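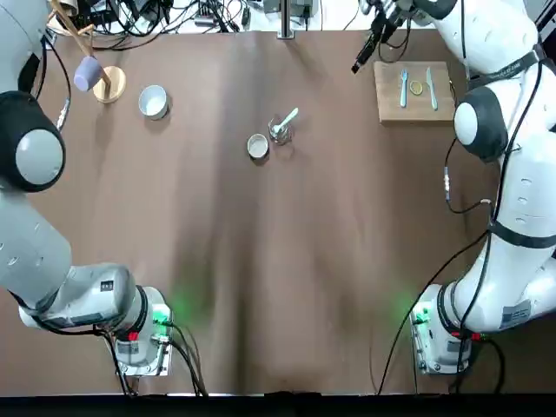

Leave the snakes on the Flasgate trail alone

Two hikers asked the park office last November to move the rattlesnakes away from the Grukska overlook. I think the office was right to refuse.

I have walked that ridge for 11 years and have met six snakes. Each one stayed put while I went around it.

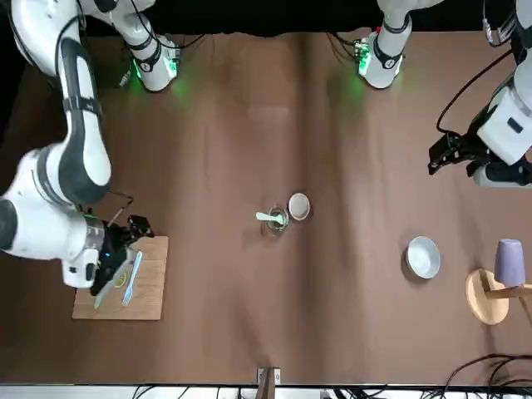
A moved snake often wanders, looking for the den it knows, and many die before winter. Heidrun Steiner wants a fence instead – I don't, as it would block the box turtles too. 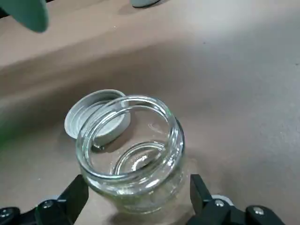
A sign at the trailhead and a wider path by the ledge would do. Keep dogs leashed and look before you sit down.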